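Packets, bins and 346 goes

2022-06-19

Quick one, I've got to be out the door soon and the notes from this week are already going stale.

So. Still on the packets. Small red things in crinkly clear wrapping, the job is pick one up, put it in the bin, next. Any toddler could do it. Teaching a pair of arms to do it by hand is another matter, and I've now done 346 goes of it, of which 100 went in the bin (the other bin) on account of me being rubbish.

What I've learned, in no order –

Film is horrible. You close the fingers and think you've got the packet, what you've got is a flap. Up it comes, swings about, drops. I now go in low, one fingertip right down at the table next to the packet, then close. Slower but I keep more of them.

Going in low means touching the table. Fine if you're gentle. Not fine if you're me after lunch. There's no feel coming back through the handles on our setup so you have to watch the tip and guess, and the table is shiny so you get a reflection as well and end up aiming at that. Moved my chair twice. Helped a bit.

Don't fix your mistakes too cleverly. I had a run on Thrusday's batch – well, the third batch, whatever – where every fumble got rescued with some fancy wiggle, and when we trained on it the arm did the wiggle with nothing wrong at all. Wiggle, wiggle, pick. Binned the lot. Small honest corrections are OK, leave those in.

Second arm: park it high and leave it be unless you need it. I kept drifting it down without noticing, my left hand gets bored.

Breaks. 3 hours solo is too long, my goes get sloppy and the pauses get longer, and the model copies pauses beautifully. It'll sit there over a packet thinking about nothing, exactly like I do.

Target for the Drorneo set is 685 good ones and I'd like that finished well before September, when we swap to the Hutsuliak grippers and probably have to relearn teh whole thing. Not looking foward to it. The fingers are shorter, I'm told, so my low approach might be no use.

Also want to try mixing how the packets lie. Mine always end up in a sort of row, habit, and I bet it's learning the row. Will scatter them more next time, turn a few over, shove a couple together.

Right, coat, keys. More when the next lot's trained.
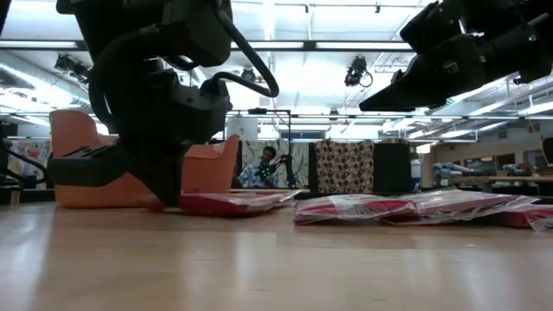 Fingertip down beside the first packet, second arm parked up out of the way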